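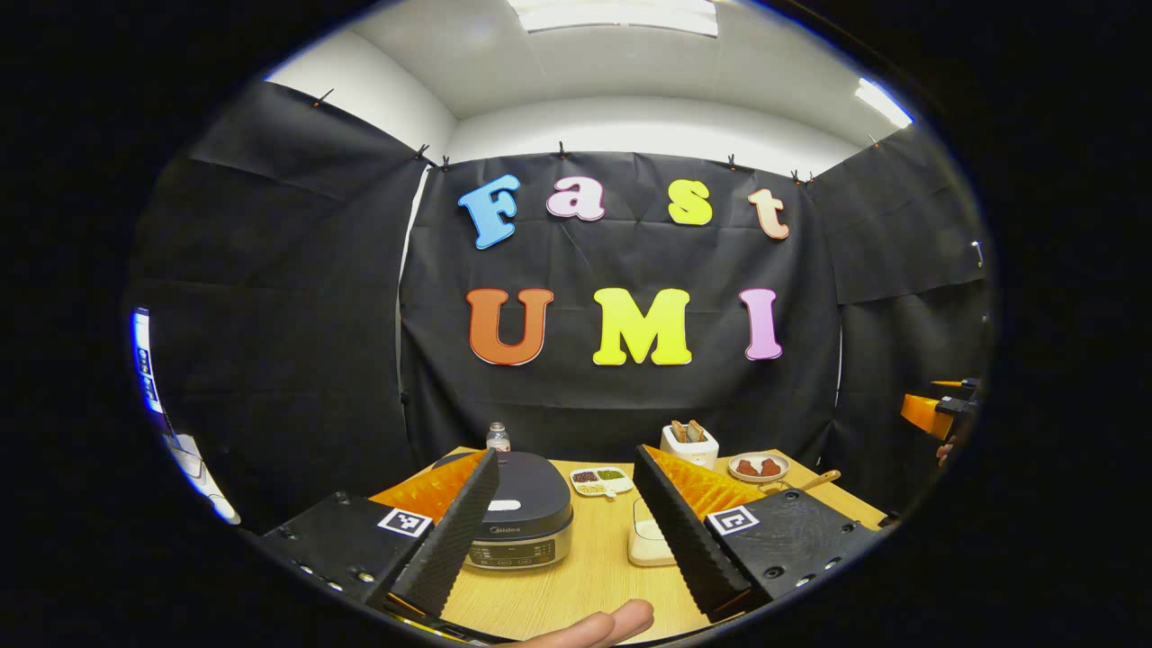 Dec 29, 2022

I woke before six because of the heat and could not sleep again, so I made tea and sat on the back step until the magpies began. Pierina Mazza telephoned at eight. She wanted to know if I still had the key of the little room in Vitdale, and if I could come today and not after New Year. I said yes. My husband says that I always say yes before I hear the question to its end, and he is right, but what else did I have to do? The leftover ham can wait.

The train was nearly empty and I walked from the station, 23 minutes in the sun with my big hat. I like Vitdale when the shops are closed. The bakery had a note on the door that they are back in January, the Estex hardware store also.

The room was close and smelled of paper. Black paper is on the back wall and down the sides, and it has many creases now. I tried to smooth one with the flat of my hand and made it worse, so I left it. The five small black clips along the top are still holding. I had been ready to climb the ladder for them, and I was glad I did not need to, because my knee is again not good.

The letters I like very much. "Fast" goes above and "UMI" goes below, big foam letters in colours like ice cream – blue, pink, yellow, peach, orange. The F leans a little. Pierina wished to straighten it and I asked her to let it be. In my school the teacher hung our names on the wall like this, and mine also was leaning, the whole year. I did not tell her this. I only said it looks friendly.

Then we talked a long time about the table. It is a nice light wood and I would prefer to see more of it. Pierina wants it like a real kitchen bench at the hour when somebody is getting the tea ready, a bit of everything out. The rice cooker is the dark grey Midea with the silver front, and she wants it to the left. I have one at home that is much older and has lost its measuring cup, I use a coffee mug since April. The little white tray with three parts has the dark red beans in one part, then something green for seasoning, then pale grains. I said to her that beans beside a rice cooker make me hungry for my aunt's cooking, and she told me to write down the recipe, but my aunt never had a recipe, she had only a temper and a big pot.

The bread stands in its white holder, two slices. My children used to fight for the toast rack when they were small, as if the toast would taste different from it. Perhaps it does. Next to it is the small round plate with the meat. I was thinking all the time about lunch.

We ate at last on the front wall outside, in the shade: tomato sandwiches, and some apricots which Pierina had from her neighbour Doria. Two of them I put in my bag for the train and of course they went soft on my library book. I must wipe the cover before I return it.

Pierina asked if I will come again in the new year to help her take the paper down and roll it. I said yes, again before the end of the question. I wrote the bus number on my hand, the 658, because on the way home the trains were stopped for track work and I must learn this other way.

Home at five. Shower, cold noodles, feet in a bucket. The cool change has not come yet, but the curtain in the kitchen is moving a little – I will leave the window open and go to bed.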